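The firm's software lead on timing, tracking and throwing data away

Ninidon is a software company of modest size with its main office in Prellau and a second, smaller one in Borthorpe. It writes the tools that sit between a hand-held gripper and the model that is later trained on what the gripper recorded. Its main product, Schumacher, takes in raw recordings and turns them into something a robot arm can learn from. We spoke to the engineer who leads work on it, one afternoon in August, and asked first what the software does all day.

"Mostly it lines things up," she said. "You have a camera stream, you have motion readings, you have the width of the fingers. They all come with their own clocks and none of the clocks agree. Before anything else you have to work out what happened at the same moment as what."

That sounded like a small job, and she agreed that most people expect it to be. In her first year it took up nearly all of her time. The early version matched the streams by the time each packet arrived at the computer, and this was good enough until the computer was busy with something else. Then the finger width would run behind the picture, and a model trained on it learned to close its grip late.

"We blamed the model for weeks," she said. "We tried a bigger one. We tried training it for longer. Then somebody plotted the finger width against what you could see the fingers doing in the video, and there was the gap. It was different in each recording, so you couldn't just shift everything by the same amount."

Schumacher now estimates the delay for each recording separately. It finds the fingers in the video, measures how far apart they look, and slides that curve along the sensor curve until the two fit. If the fit is poor, the recording is set aside for a person to look at.

Tracking comes next. The gripper has no arm holding it, so its position has to be worked out from the camera and the motion sensor together. We asked what makes that difficult.

"Plain surfaces, reflections, people," she said. "A white wall gives you nothing to hold on to. A shiny floor gives you plenty, but half of it is lamps that aren't where they seem to be. And people move, so you mustn't treat them as part of the room."

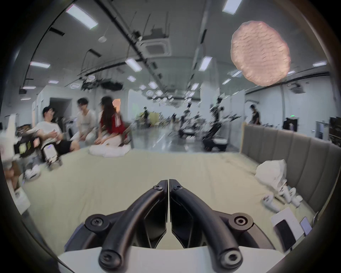 "The wide lens helps with all three," she went on. "Even when the middle of the view is a sheet or a table top, there's usually a ceiling or a door frame out towards the sides. The cost is that straight lines come out curved, and if your lens calibration is slightly off, the error is worst at the sides, where you were hoping to get your good points from."

The team keeps a fixed set of 421 recordings that it uses only for testing the tracker. Each change to the code is run against all of them overnight. A change that improves the average but breaks even a few of the hard recordings is sent back. She said this rule was unpopular when it came in and is still argued over.

"People get attached to the average. But a robot doesn't carry out the average. If the track jumps by a hand's width halfway through a grasp, the model sees a movement that no one made, and it'll try to copy it."

We asked how much gets thrown away. She opened the log for the latest batch, which had started at 2718 recordings. Of these, 782 had been rejected by the automatic checks, the bulk of them for lost tracking and the rest for bad timing or for fingers that were hidden at the wrong moment. Reading through a batch by hand takes about 4 days, and she would like that to be shorter.

"I used to think rejecting that many was a failure," she said. "I'm less worried now. What bothers me is the ones that pass and shouldn't have. We still find them - a track that looks smooth and is wrong by a steady amount. Smoothness is a poor test, and we relied on it for too long."

The Borthorpe office looks after the planning side, where a trained model's output is turned into joint movements for a real arm. The two offices disagree about where the limits should be applied. Borthorpe would like recordings that no arm could follow to be removed before training. Prellau would keep them and let the planner deal with it.

"A person's wrist can do things our arms can't," she said. "I'd still rather keep the recording. The arm may change next year and the recording won't. But I don't have to write the planner, so I can see why they're cross with me."

For now both versions of the data are kept, with a flag on each recording that says whether the current arm could reach every point. Her next piece of work is a viewer that shows the flag while a recording is still being made, and she expects to have the first version running on the office machines before the end of autumn.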